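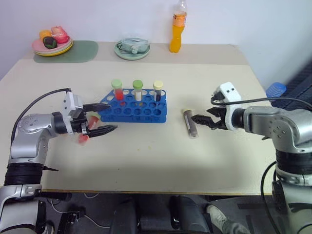 4. Puesta a punto de la célula de dos brazos con gradilla

Este capítulo corresponde a la célula de mesa Kituvness con dos brazos y pinzas paralelas de dos dedos. Se aplica después de un traslado, de un cambio de pinza o de una parada larga. Revisión del 17 de abril de 2024.

El montaje mecánico de los brazos se trata en el capítulo 2 y la instalación del programa Inden en el capítulo 3. No empiece este capítulo si alguno de los dos está pendiente.

4.1 Antes de empezar

Necesita:
– la llave hexagonal suministrada con las pinzas
– una regla metálica de 30 cm
– una gradilla de plástico para tubos
– tres tubos con tapón, cerrados
– un paño que no suelte pelusa

ATENCIÓN: use solo tubos de prueba con líquido coloreado. No haga la puesta a punto con muestras reales ni con reactivos.

ATENCIÓN: mientras los brazos tengan tensión, mantenga las manos fuera de la mesa. Si va a trabajar sentado, coloque la silla de modo que pueda alcanzar la parada de emergencia sin levantarse.

4.2 Preparación de la mesa

1. Apague los dos brazos desde el controlador Cheng y espere a que se apague el indicador de potencia.

2. Limpie la zona central de la mesa.

3. Coloque la gradilla entre los dos brazos, con el lado largo paralelo al borde delantero. La distancia entre las dos bases debe ser de 900 mm, medida de centro a centro. Si no coincide, vuelva al apartado 2.6.

4. Inserte los tubos en la fila trasera de la gradilla y deje libres las filas delanteras. Con la fila delantera ocupada, los dedos pueden golpear los tapones al bajar en diagonal.

5. Deje al fondo de la mesa los objetos que se usen en otras tareas (platos, botellas, alimentos de juguete). Pueden quedarse ahí durante la puesta a punto siempre que ninguna trayectoria pase por encima.

Nota: conviene que los tapones sean de colores distintos. En las pruebas del apartado 4.5 se indica cada tubo por el color del tapón, y dos tapones iguales obligan a fijarse en el líquido.

4.3 Cables

El cable de cada pinza sale de la carcasa de la muñeca y vuelve hacia la base formando un arco por encima del brazo. Ese arco es necesario: si se sujeta demasiado corto, tira del conector cuando la muñeca gira hasta el tope.

1. Con los brazos apagados, lleve a mano la muñeca izquierda hasta un extremo de su giro y después hasta el otro. El cable no debe quedar tenso en ninguna de las dos posiciones.

2. Compruebe que el arco no baja por delante de los dedos de la pinza.

3. Repita con el brazo derecho.

4. Revise los cables que van por el suelo. Llévelos hacia el lado de la pared y fíjelos con abrazaderas. No los deje en el lugar donde apoya los pies el operador ni bajo las ruedas de la silla.

PRECAUCIÓN: no use bridas apretadas sobre la junta acanalada del brazo. Impiden el giro y acaban marcando la cubierta.

4.4 Ajuste de las pinzas

1. Encienda el controlador y seleccione Servicio > Pinzas en Inden.

2. Abra la pinza izquierda del todo. Mire los dedos de frente: las puntas deben quedar a la misma altura. Si una está más baja, afloje su tornillo media vuelta, corrija y apriete.

3. Cierre la pinza en vacío. El valor de posición debe quedar en 800. Si es otro, pulse Poner referencia y repita el cierre.

4. Coloque un tubo entre los dedos y cierre con fuerza baja. Anote el valor de posición en la hoja de servicio. Con los tubos Jestis suele ser aproximadamente 138 unidades menor que en vacío.

5. Repita los pasos 2 a 4 con la pinza derecha.

Nota: los dedos se desgastan por la cara interior, sobre todo en la punta. Cámbielos por parejas – un dedo nuevo frente a uno gastado inclina el tubo al cerrar.

4.5 Prueba de recogida

1. Lleve los dos brazos a la posición de espera, uno a cada lado de la gradilla y con las pinzas orientadas hacia el centro.

2. Ejecute la prueba Gradilla 1 a velocidad reducida. El brazo izquierdo saca un tubo, lo sube y lo devuelve a su orificio. Detenga la prueba si el tubo roza el borde al entrar.

3. Tumbe un tubo sobre la mesa, junto a la pinza derecha, con el tapón bien cerrado.

4. Ejecute la prueba Mesa 1. El brazo derecho recoge el tubo tumbado, lo pone vertical y lo inserta en un orificio libre.

5. Si las dos pruebas terminan sin aviso, repítalas a velocidad normal.

ATENCIÓN: si un tubo se cae o rueda, no intente cogerlo con la mano. Pulse la parada de emergencia, espere a que los brazos queden quietos y retírelo después.

4.6 Problemas frecuentes

La pinza se cierra al lado del tubo.
La gradilla se ha movido. Colóquela de nuevo según 4.2 y repita la prueba. Si ocurre siempre con el mismo brazo, compruebe la referencia de la muñeca (apartado 5.3).

El tubo gira entre los dedos al levantarlo.
Limpie las caras interiores con el paño seco. Si sigue girando, suba la fuerza un nivel. No pase del nivel medio con tubos de plástico.

La gradilla se levanta junto con el tubo.
El tubo entra demasiado justo. Pruebe otro orificio u otra gradilla.

Aviso «Pinza sin respuesta».
Apague el controlador, desconecte el cable en la muñeca, compruebe las patillas y vuelva a conectarlo. No desconecte nunca el cable con tensión.

4.7 Al terminar

Lleve los brazos a la posición de reposo antes de cortar la potencia, guarde los tubos en posición vertical y archive la hoja de servicio. El ajuste de las pinzas se repite cada año en julio, y siempre que se cambien los dedos.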